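Lelau — entorno simulado de mesa doméstica para investigación en manipulación

Inicio / Productos / Simulación / Lelau

Fabricante: Stenent
Licencia: académica o comercial
Disponibilidad: descarga inmediata tras el registro
Última revisión de la ficha: 20/06/2021

Lelau nació de una pregunta que nos hacían muchos laboratorios y que nosotros mismos llevábamos tiempo rumiando: cuando una política de manipulación falla en la mesa, ¿falla porque no entiende la tarea o porque no ve bien lo que tiene delante? En una celda real cuesta mucho separar las dos cosas. La luz cambia, alguien mueve una taza sin querer y, al cabo de una tarde, ya no hay manera de repetir el ensayo de la mañana. Por eso preparamos una habitación simulada, tranquila y siempre igual a sí misma, con un brazo colgado del techo, una mesa perforada, un mueble con cajones y los cacharros que cualquiera tiene en la cocina.

El método que acompaña al entorno se llama Carneden y lo entregamos completo, con su código y sus guiones de evaluación. La idea es sencilla de contar (¡llevarla a cabo nos costó bastante más!). Cada episodio se guarda con una vista general de la sala y otra tomada desde la pinza, y la misma política se evalúa primero con las dos, luego solo con la general y por último solo con la de la pinza. La disposición inicial se conserva en los tres casos, de modo que las diferencias se pueden atribuir a la vista y no a la suerte del reparto.

Lo que encontramos con nuestra política de referencia, Dovhaniuk, nos parece útil para quien esté pensando dónde gastar su presupuesto de cámaras. En las tareas de recoger y colocar sobre la mesa, quitar la vista de la pinza perjudicó poco. En las de abrir cajones, en cambio, el rendimiento cayó con claridad, sobre todo en el último tramo del acercamiento al tirador. Son 200 episodios por tarea, todos en simulación, y todavía no hemos repetido la comparación con un brazo físico — lo decimos aquí para que cada cual le dé el peso que merece.

Qué incluye la descarga

Escena completa con brazo de techo y pinza de dos dedos
Mueble con cajones y mesa perforada
Tazas, plato, bol, cajas de plástico y otros objetos de uso doméstico
20 tareas definidas, con sus condiciones de éxito
2 vistas sincronizadas por episodio
3 guiones de evaluación, uno por cada combinación de vistas
Pesos de Dovhaniuk y registro íntegro de los ensayos
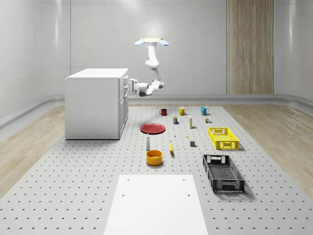
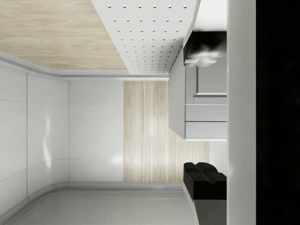
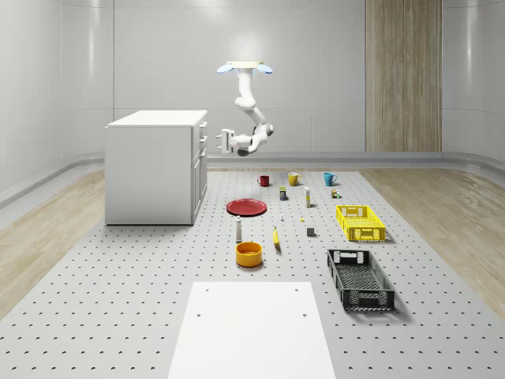
Tiempo de lectura: 3 minutos

Requisitos y puesta en marcha

Hace falta un equipo con Linux y una tarjeta gráfica dedicada. Para trabajar con una sola escena basta una estación de trabajo corriente; si se quieren lanzar muchas copias en paralelo, conviene mirar antes la tabla de memoria del manual. La instalación se hace con un único guion y termina con un episodio de prueba, que recomendamos dejar correr hasta el final aunque uno tenga prisa por empezar.

Los objetos se pueden cambiar de sitio, retirar o sustituir desde un fichero de texto. También se puede fijar la semilla del reparto, y ahí sí que insistimos un poco: si va a publicar resultados, indique la semilla y la versión de la escena, que sus colegas se lo agradecerán.

Actualizaciones

La próxima versión está prevista para septiembre y traerá iluminación variable y un segundo juego de texturas para las paredes. Quien ya tenga licencia la recibirá sin coste. Las consultas técnicas se atienden desde el formulario de soporte de Stenent, en español o en inglés; adjunte, por favor, el registro del episodio.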